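# Vellmont work stool, after four months

I bought this stool in April for the bench in my garage, where I repair small things in the evening - radios, bicycle hubs, sometimes a neighbour's toaster. Before it I was sitting on a kitchen chair with a cushion, and my back complained every time. The Vellmont cost me 200 dollars at Endthorpe, with delivery. It is not the cheapest one they sell. The cheapest had a plastic base and I did not trust it.

My height is average and my bench is quite high. Please keep this in mind when you read my opinion, as a stool is a very personal thing.

## Putting it together

The box was heavy and the cardboard was torn on one corner, but the parts inside had no damage. You get the seat, the column, the base in two halves, the foot ring and a small bag with 8 bolts. The manual is one sheet with drawings. The drawing for the foot ring shows it upside down, I think, or I read it wrongly. I fitted it, sat down, and the ring slid to the floor. My friend Heino Kivi turned it around and it has held well from that evening.

The hex key in the bag is soft. After the third bolt its corners were already round and I took my own. If you have a proper set, leave theirs in the bag.

## Sitting on it

The seat is firmer than I expected. In the first week I found it too hard, then I got used to it, and now the kitchen chair feels like a pudding. The front edge is rounded and does not press under the legs. For one hour of soldering it is very comfortable. For a whole Saturday I would want a back support, and this model has none. Vellmont sells one separately for 70 dollars, and in my opinion that is too much for a piece of foam and a bent tube.
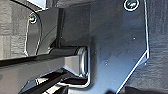 The height lever is on the right side and it works smoothly, also when I wear gloves. Going up is quick. Going down is a little too quick if you are a heavy person, so hold the bench the first few times. At the highest position I can work standing-sitting, half and half, and this is how I use it most.

The wheels are the weak point. On the concrete they roll well, but every small piece of wire or swarf gets caught in them. I clean them with an old toothbrush and tweezers. Kadri Mockus has the older version, from Tokow, with fixed feet, and she told me she would never change it for wheels. I understand her. When I file something in the vise, the stool wants to travel backwards, and I must hold it with my feet.

## The cover

Black vinyl, easy to wipe. Oil comes off with dish soap and warm water. I dropped flux on it once and there is a dull mark of the size of a coin, which I could not remove. The stitching is straight and nothing is loose yet. In July the garage was very hot and the vinyl became sticky with short pants, so I put a towel on it.

## Small complaints

- The sticker with the weight limit is glued on top of the seat, and it leaves a grey square when you pull it off. Eucalyptus oil removed it.
- The column cover rattles. A strip of felt tape cured it.
- The colour is called "graphite" on the website, but to my eye it is plain black.

I wrote to Endthorpe about the hex key and they posted a new one, just as soft as the first. They were friendly about it.

I would buy the stool again at the same price, but I would order it with fixed feet, if Vellmont ever offers them. The back support I will wait for until there is a sale.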